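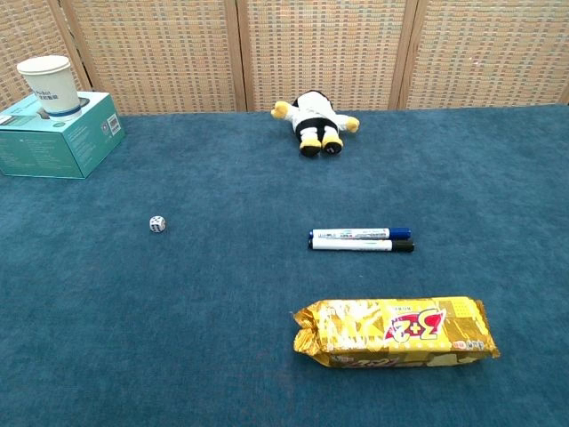
August
By Thandeka Gumede

We've got a result we're rather pleased with at Porari, and I've been told I can finally talk about it!

For the past while, Pravesh Cele and I have been teaching a two-armed robot to tidy by showing it how people do it. The usual way is to drive the arms by hand, which is slow and makes your shoulders ache. Our method, Adow, learns mostly from chest-height views of ordinary tabletops – a die, a couple of whiteboard markers, a packet of biscuits, a soft toy – and needs only a little arm time at the end.

We recorded 467 short demonstrations, and the arm-driven part took nearly 4 hours. On 33 layouts the robot hadn't met before, it put everything away in all but two. Both misses were the die (it's tiny, and the fingers kept nudging it along the carpet).

Siyabonga Mathebula, who leads our group, was pleased too: "I'd have been happy with half of them. Now I want to see it manage a drawer."

Drawers are next, then. We're writing up the method now and will share the training code with the paper – if you'd like a copy, write to Anathi Maluleke in our press office.

Recent items
Lawal gripper pads: what we changed
Tonantzin Orozco joins Porari
Avusport kit-sorting trial, first notes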